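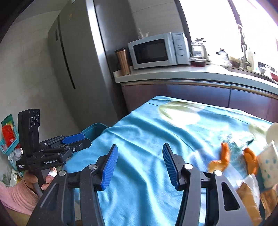
Ye-seo Ok a fait remarquer dès la première réunion que débarrasser une table après un goûter ne se résume pas à tout jeter dans le même sac, et qu'il fallait partir de ce qui reste sur la nappe. Le groupe a suivi cette remarque. Notre projet, Karkia, porte sur le tri des restes dans une petite cuisine partagée.

Nous avons relevé 43 objets en 5 goûters : gobelets, serviettes, sachets, morceaux de biscuits salés, épluchures. 22 sont allés aux emballages, les autres au compost ou aux ordures. Les gobelets en papier posent problème — la consigne affichée à Plisbridge ne les mentionne pas.

Les fruits laissent deux sortes de restes. L'écorce d'orange va au compost. Le filet de mousse blanche qui protège le fruit n'y va pas, et il finit souvent mêlé aux épluchures.
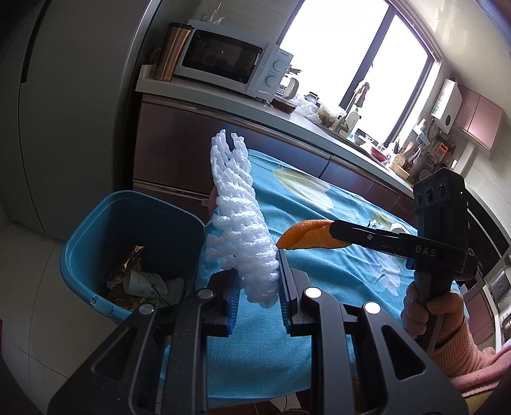 Rubrique : Méthode de tri

On retire d'abord les filets et les sachets, puis les épluchures, enfin les miettes. La nappe se secoue en dernier. Dans l'ordre inverse, essayé en juin, des bouts d'écorce restaient dans les plis.

Contact : groupe Karkia, atelier Baek, bureau 41 — Haut de page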